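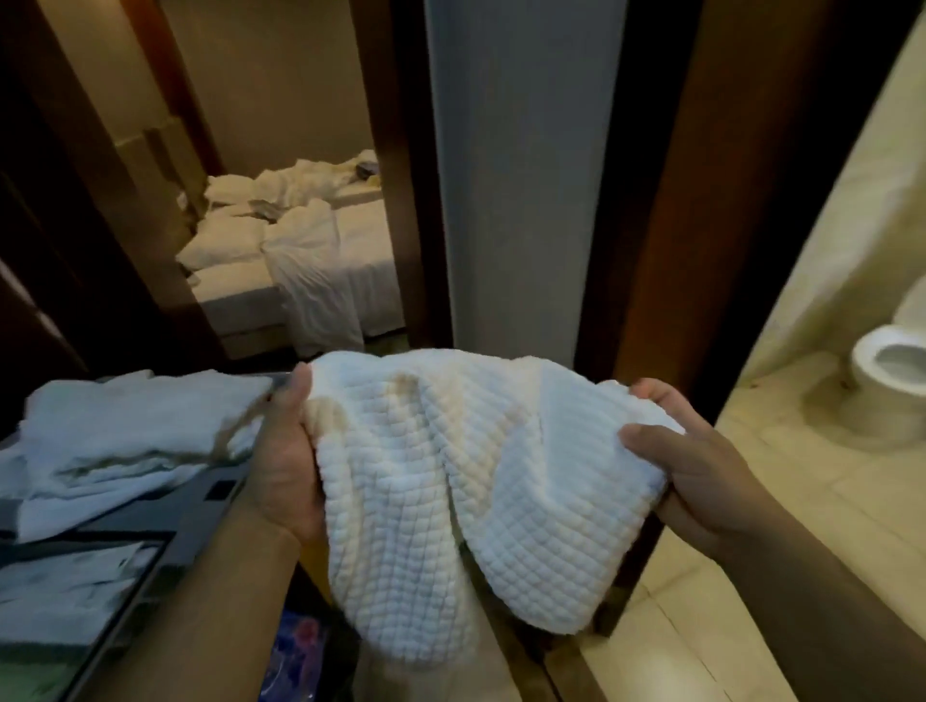 Abb. 3: Prüfen eines weißen Handtuchs mit Waffelstruktur; am oberen Rand bräunliche Flecken.

4.2 Textilien am Etagenwagen

Das Greifen frei hängender Frottierware gilt im Projekt Vornatance als lösbar. Offen bleibt die Fleckenerkennung bei wechselndem Licht. 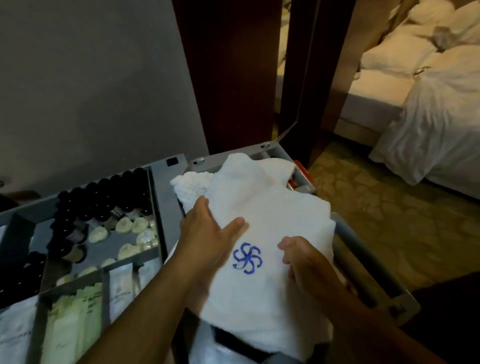
Beim Glätten nutzt der Mensch beide Hände. Der Regler von Baltel schloss 80 von 131 Versuchen ab.
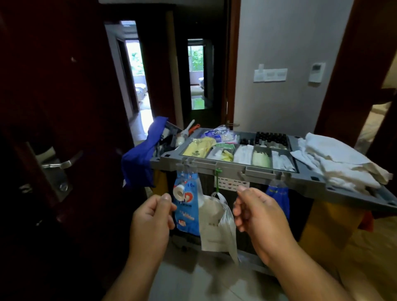 Für dicht gefüllte Fächer und hängende Beutel fehlt bislang ein belastbares Greifmodell.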